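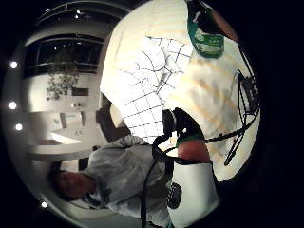
Bagged stock: changes to shelf handling at Clostport

Last updated: March, 16:00

Large soft bags are now to be stored on the wire racks by size, with the heaviest at the bottom. The Clostport store currently holds 292 bagged lines, and up to 16 bags may be placed in one bay, depending on bulk.

Grip the bag by its edge and support the base with the other hand. Do not lift by the label or by a strap. Bags should be set down with the label facing the aisle. A bag that bulges past the front rail goes to the next bay down.

Onni Aaltonen has revised the bay list, which replaces the one issued with the Jistau delivery. Bay numbers above 484 are unchanged. Split or punctured bags are to be set aside and entered on the returns sheet before the end of the shift.

Corrections to the bay list should be sent to Renata Cabral.

12 shares | 3 comments

You are receiving this newsletter because you signed up for stockroom updates. Unsubscribe or change your preferences.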